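Capítulo 7. Comparar pinzas en tareas con objetos blandos

Yolanda Tello y Abenezer Kumsa

Imprimir esta página | Enviar por correo electrónico

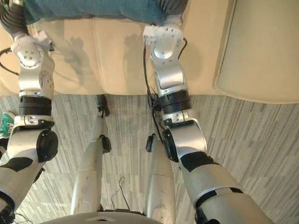 En el capítulo anterior se compararon pinzas con piezas rígidas: bloques, tubos y tapas roscadas. En esos ensayos bastaba con anotar si la pieza llegaba a su sitio y con qué error. Con telas, cojines y prendas de punto ese criterio se queda corto. Un objeto blando cambia de forma cuando se lo sujeta, y dos agarres que parecen iguales desde arriba pueden dejar tensiones muy distintas en el material.

El capítulo se ocupa de la comparación de pinzas en tareas a dos brazos sobre muebles tapizados. La superficie de apoyo también cede, y eso obliga a revisar casi todo lo que se dijo sobre la aproximación vertical. Si la mano baja hasta tocar una mesa, el contacto se reconoce por un pico claro en la corriente del motor. Sobre un asiento tapizado la curva sube poco a poco, y el umbral que servía en la mesa llega tarde o no llega nunca.

7.1 Qué se compara

Conviene separar tres cosas que los informes suelen mezclar: la geometría de la mano, la ley de control que la cierra y la cámara con la que se decide dónde cerrar. Un cambio de pinza acompañado de un cambio de cámara no permite atribuir la mejora a ninguna de las dos. Parece una advertencia elemental, pero los autores hemos cometido ese error más de una vez.

A lo largo del capítulo se usan los datos de una campaña realizada en noviembre con dos modelos de mano, Walent y Delbridge, montados sobre los mismos brazos. El controlador fue en ambos casos Flollon, sin modificar las ganancias entre series. Se registraron 503 intentos. De ellos, 153 se descartaron por fallos ajenos al agarre – pérdida de comunicación, casi siempre – y figuran en una tabla aparte, porque quien repita los ensayos querrá saber con qué frecuencia ocurren.

7.2 La unidad de medida

Un intento empieza cuando las dos manos están en la posición de espera y termina cuando vuelven a ella o cuando el operador detiene la prueba. Dentro de cada intento se distinguen la aproximación, el contacto, el cierre y el levantamiento. Natnael Alemneh propuso puntuar cada fase por separado, y así se hace en los ejercicios. La puntuación única, de éxito o fracaso, esconde los casos en que una mano cierra bien y la otra empuja el objeto contra el respaldo.

La sincronía entre las manos merece una columna propia. Con objetos alargados sujetos por los extremos, un retraso pequeño en un lado hace girar el conjunto antes de que el otro haya cerrado. Se anotará la diferencia entre los instantes de cierre, en milisegundos, con signo positivo cuando se adelanta la mano derecha.

7.3 La vista desde la cabeza

La cámara situada en la cabeza ve los brazos desde arriba y abarca bien el área de trabajo, pero tiene dos inconvenientes. Los propios brazos tapan parte del objeto, sobre todo al final de la aproximación. Además proyectan sombras sobre la tapicería, y en un tejido claro una sombra marcada puede confundir a un detector de bordes ajustado en otras condiciones. Ibsa Endale repitió una serie con la lámpara desplazada y obtuvo contornos distintos para la misma postura. Por ese motivo la posición de las luces se apunta en la hoja de ensayo igual que la de la cámara.

Los cables se revisan antes de cada serie. Un mazo que tira de la muñeca altera la lectura de par y puede atribuirse por error a la pinza.

La sección siguiente describe el montaje paso a paso y da los valores iniciales del cierre para las dos manos.

Contenidos relacionados
Capítulo 6. Pinzas y piezas rígidas
Anexo B. Hoja de ensayo para dos brazos
Lectura: Margit Balogh, Notas sobre el controlador Hutchins
Problemas resueltos del capítulo 7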